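Thread: small-item boxes, part two. Same apartment, same closet, and I have started on the bedroom. Posting as I go because the notes from July were more useful to me than I expected.

1/ The rule for this round: every loose item in the bedroom goes into a box with a known location, or it leaves. No "temporary" surfaces. The dresser top was a temporary surface for most of last year.

2/ Equipment: one roll of paper tape, one marker, a kitchen scale, and whatever boxes were already in the closet. I did not buy containers. The Verora drawer trays people keep recommending are fine, but they are 4 inches deep and my drawers are not.

3/ Cardboard is underrated for this. It is light, it does not crack, and you can cut it down with a box knife when the shelf turns out to be short. Its weak point is moisture, so nothing goes on the bathroom side of the closet.

4/ Lids. I remove them and slide each one under its own box. A lid that stays on becomes a shelf, and then there are things on the lid. Removing it also gives the bottom a second layer, which helps with anything heavier than cloth.

5/ Staging area is the bed. It is the largest flat surface in the apartment at a workable height. Strip the comforter first or small items travel. Downside: you have to finish before you sleep. I consider this a feature of the method.

6/ Sorting order matters more than sorting categories. Large and soft first, then flat, then small and hard. Soft items set the usable volume. If you start with the small hard ones they end up at the bottom and you tip the whole box out to reach a charger.

7/ Correction to a post from the July thread: I said to fill each box to the rim. Fill to two thirds. At the rim, anything soft springs up and catches on the shelf above when you pull the box out.

8/ Weight check. My closet shelf is a Mudalano wire unit on clips, and I would rather not find its limit by experiment. Anything over 3 pounds goes on the floor of the closet. So far that is one box, and it is all cables.

9/ Wet wipes get their own note. Small packets migrate into every bag and coat in the house. I pull them all out, check the seal, and put them in one place. A packet with a lifted seal dries out in storage, so those go to the kitchen and get used first.

10/ Store wipes flat if there is room, with nothing rigid on top. Pressure on the seal is the usual way they leak. Plush is a good neighbor. Keys, pens and anything with a corner are bad neighbors.

11/ Someone asked about mixing categories in one box. Fine, if the label says so. "Misc" is not a label. "Wipes + plush" is a label. I write it on tape on the short side, facing out, and never on the cardboard itself, so the box can be reassigned.

12/ Budget so far: zero for containers, a few dollars for tape. A full set of matching bins from Pearce would have come to 300 dollars at the sizes I need. They do stack better. I will give them that.

13/ Current state of the pink-rimmed box: lilac-bowed plush in the corner, packet of pure water wipes over the white interior. The label on the packet reads 10片/包, ten sheets per pack, so it is the travel size.
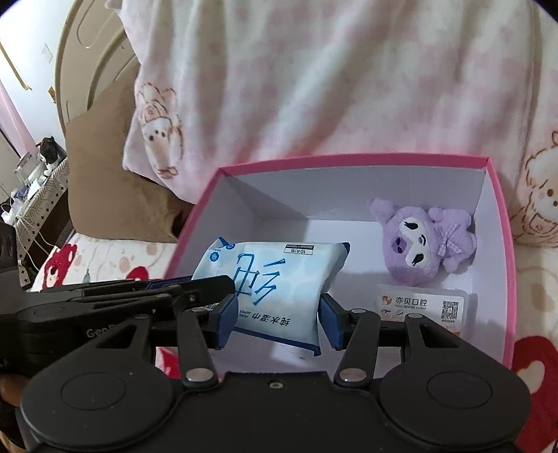 14/ Next: the nightstand

Two drawers. The top one sticks, and I suspect the Bramon runner kit I put in was the wrong length. I will measure the drawer before ordering another. Contents come out on Saturday morning, same staging area, same tape. Cable box gets split then too - one for chargers, one for everything I am keeping without a reason.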